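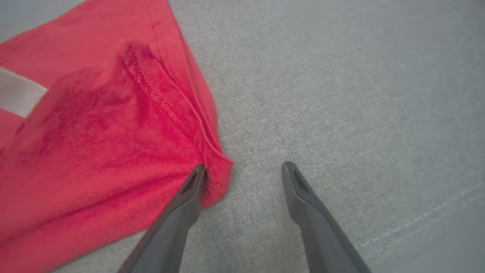 珊瑚红的棉布,摊在带细纹理的浅灰色表面上,中间有一片颜色更深。

洗衣服的窍门,网上一搜一大把,我信的不多。盐能固色,白醋能固色,小苏打能去一切,冷冻能去味,换个标题每年再转一遍。红色棉T恤是这类窍门的重灾区:怕掉色、怕染别的、怕洗出一块深一块浅。下面这些是我自己试过或者认真怀疑过的,哪条管用、哪条白费力气,都照实写。

## 深色斑块,先别急着下结论

红棉布上出现一片边缘不规则的深色,很多人第一反应是“洗坏了”,马上去翻去渍剂。慢一点。同样是深一块,来路至少有好几种:

- 水汽没干透。针织棉吸了水,颜色立刻往深里走,浅珊瑚色能变成暗红。
- 油。炒菜溅的、护手霜蹭的,外观跟水痕很像。
- 柔顺剂直接倒在衣服上,留下蜡一样的印子。
- 光线。布料堆出褶子,背光那面看着就深。

分辨的办法很土:把衣服抖平,换到窗边看一眼,再用手背贴一下。手背比手指敏感,潮不潮一贴便知。还拿不准,就挂到通风处过一夜。第二天深色没了,那就是水;还在,再考虑油。

白纸巾压一压也行,垫一张、盖一张,手掌按住数到十七。纸巾上有透明的印子,等纸干了再看:印子消失是水,印子还在是油。这个法子我用了很多年,没什么可挑剔的,除了有点费纸。

## “盐水固色”到底有没有用

我的看法:对现在买的成衣,基本没用。

染厂里确实用盐,那是染色过程中帮染料上布的,跟你在盆里撒两勺、泡半小时是两码事。衣服已经染完了,浮色该掉还是掉。我把一件旧红T恤的下摆剪成两条,一条泡盐水,一条泡清水,之后分别跟白手帕一起搓。两块手帕都粉了,粉得一样。

白醋我也试过,结果差不多。醋对去掉残留的洗衣粉倒有点帮助,衣服手感会软一些,但别指望它锁住颜色。

有个叫 Alois Plattner 的读者来信反驳,说他家祖传的醋泡法洗了二十六次都不褪。我回信问他有没有留一件没泡醋的作对照,他说没有。那就没法比。也许那件衣服本来就不褪。

## 真正值得做的几件事

**翻面洗。** 磨损和起毛都让颜色发白发旧,让里面去挨磨。这是少有的我愿意拍胸脯的一条,而且不花钱。

**前几次单独洗。** 浮色主要在前几水里掉。新买的红衣服我单独洗三次,之后跟深色的混着洗。盆里的水变得很淡,就可以放行了。

**冷水。** 水越热,掉色越快。除非真的很脏,没必要开高温。机器上那个“棉织物强洗”我几乎不用。

**洗完就拿出来。** 湿衣服团在滚筒里,红的挨着浅的,捂上几个小时,比洗的那一会儿还容易串色。

**少放洗衣液。** 瓶盖上的刻度线,我一向只用一半。漂不干净的洗衣液留在布里,干了发硬,还会让深色看着花。

## 吸色片

各种牌子的吸色片,我家用过 Cleltum 和 Drudeck 两种。用完拿出来确实变了颜色,看着很有成就感。但片子变粉,只能说明它吸了一些,说明不了它把水里的都吸完了。我故意放过一件新红T恤、一双白袜子和一张 Cleltum,袜子照样泛粉,只是淡一点。Drudeck 厚些,结果没看出区别。

可以当保险,不能当许可证。别因为放了一片,就把红的白的一锅端。

## 洗前看一眼缝线

很多人只看布,不看线。针织T恤的接缝处是叠起来的,比单层厚,藏的水和洗衣液都多,干得也慢。晾到下午,布面干了,缝份那条棱摸着还是凉的,这时候叠起来放进柜子,隔几天就有味道。

我的习惯:

1. 晾之前沿着缝线两头轻轻拉一下,把拧住的边拉顺。
2. 收衣服时专门捏缝份和领口,不捏布面。
3. 缝线旁边有线头,用剪刀剪,别扯。扯断一针,下次洗完可能就是一串。

线的颜色也会跟布不一样。有的厂用涤纶线缝棉布,棉布褪了线不褪,旧了以后缝线反而显眼。这个没办法补救,谁跟你说有喷雾能解决,捂紧钱包。

## 标签要不要剪

白标签扎脖子,剪掉的人很多。我不反对,但剪之前拍张照,把洗涤符号留下来。符号印得再小,也比网上的窍门可靠。

另外,白标签还有个用处:它是现成的试纸。红衣服洗过几次以后,看看标签。还是白的,说明这件衣服掉色不厉害;标签粉了,就老老实实单独洗。有一点要说清楚,不少标签是化纤的,不太吃色,所以标签白不等于绝对安全,标签粉则基本可以定案。

## 去油渍:洗洁精够了

如果纸巾测出来是油,挤一点洗洁精,抹开,等一刻钟,用手指肚揉,再正常洗。别拿硬刷子刷针织布,刷完油没了,毛也起来了,那一块反光不一样,看着还是一个印。

专用去渍笔我买过一支 Gisler,花的钱够买好几瓶洗洁精。五月份换季时拿一件旧衣服做了比较,左边袖口用笔,右边用洗洁精,油点是同一勺菜油。洗完我分不出左右,家里人也分不出。笔的好处是能放包里,出门应急可以,在家就算了。

漂白剂不要碰。含氯的一点上去,红的变橙,没有回头路。彩漂粉温和些,也先在下摆内侧试一小块,干了再看。湿的时候判断颜色,十有八九要判断错。

## 晾和叠

- 红色怕晒,阴凉通风处挂着就行。晒褪的颜色比洗褪的更难看,常常只褪肩膀。
- 没干透的衣服别摊在浅色木桌或白床单上,有些浮色会印过去。我放在不吸水的台面上,平铺,隔一阵翻个面。
- 皱就皱,趁微潮用手掌抹平,大部分褶子自己就开了。T恤要不要熨,各人随意,我不熨。
- 反面朝外叠,放在抽屉里也少磨一点。

## 我还没想通的

Brundimstead 的一家洗衣店跟我说,新红衣服先在冷水里泡一夜,浮色会一次掉光。我试过一次,第一盆水确实很红,可是后面两水也还有颜色。泡得更久会不会好些,不清楚。棉布长时间泡着容易有味,我没有再试的兴致。有谁做过带对照的,请来信,只说“我家一直这样洗”的就免了。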